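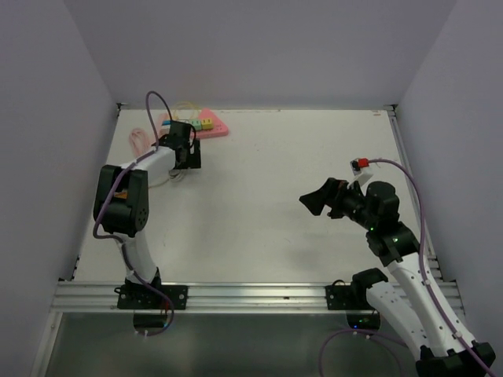
From: Loïc Huet
To: candport-users
Date: 20 June 2026
Subject: Re: [candport-users] Duplicate entries after importing a shared calendar

Eugénie Maillard wrote:
> We moved our office calendars over from Pamero last month using the
> export to .ics and the Candport import page. Most of it came across
> fine. The recurring meetings did not. Any series where a single
> meeting was moved to another time now shows up twice on that date,
> once at the old time and once at the new one. Deleting the old one
> removes the whole series. I have tried the import again with "skip
> existing" turned on and got a second copy of everything.
>
> Is this the time zone problem Noémie Bodin reported in the spring, or
> something else?

Something else. The time zone problem shifted every event in a series by the same amount and never produced extra ones.

What you have is a mismatch on RECURRENCE-ID. In an .ics file a moved meeting is stored as a separate VEVENT with the same UID as the series, plus a RECURRENCE-ID giving the original start. The importer is supposed to match that value against the start times it generates from the RRULE and replace the one that fits. Pamero writes the series start in local time with a TZID, but writes RECURRENCE-ID in UTC. Both forms are legal. The importer compares them as strings, finds no match, and files the moved meeting as a new event.

The second copy of everything has a different cause. "Skip existing" looks at the UID after the import has added its own prefix, so a second run from a new upload never matches the first. Leave it off for now, it does nothing useful in this case.

To clean up:

Remove the imported calendar as a whole. Do not try to fix the series one at a time. If people have added events to it since the move, export those first from the web view with the "created here" filter.

Open the original .ics in a text editor and search for RECURRENCE-ID. Each line ending in Z needs to be changed to the local form, with the same TZID as the DTSTART of its series. Watch for meetings on either side of a clock change — the offset is not the same all year, and a plain search and replace will get half of them wrong.

Import the result into an empty calendar.

I did this for our own group with 17 moved meetings and it was quick enough by hand. For a larger file, Corentin Riviere posted a script to the list that does the conversion. It handles clock changes correctly but drops VALARM blocks, so reminders have to be set again afterwards.

Cancelled meetings are not affected if they were exported as EXDATE. Pamero seems to do that in local time, at least in the files I have looked at.

A proper fix means converting both values to UTC before comparing. Lertchai Ruangrit has a patch, and it passes on my test files except for all-day series, where there is no time to convert. I would not expect it in a release before August.

If you can, send me one series from your export, with the attendee lines removed. I would like to see what yours has in DTSTART — older Pamero versions left out the TZID altogether, and that case needs a different edit.

Loïc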